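Household goods collection returns to Wotidbridge

The household goods collection in Wotidbridge is open again at the Keane building, with drop-off until 26th October. Kitchenware, bedding, small furniture and unopened cleaning supplies are all accepted.

Last year's collection brought in 1445 items, and 689 of them went to families moving into new apartments. The rest were passed on to the thrift store on Jedora Road or kept for this year.
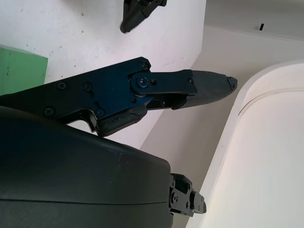 Drop-off closes on 26th October.

Ita Buckley, who runs the collection, said more than 478 items had already been logged. "We have plenty of mugs," she said. "What we need is saucepans, bath towels and lamps that work."

Items should be clean and packed in boxes one person can lift. Glasses and plates need to be wrapped – newspaper is fine – and the box marked on top. Mattresses, car seats and large appliances can't be taken.

People without a car can ask for a pickup through Nurnon, the local delivery firm, which is lending two vans. Pickups are free within town limits.

Sorting and packing will go on through the fall, and the first boxes go out in December.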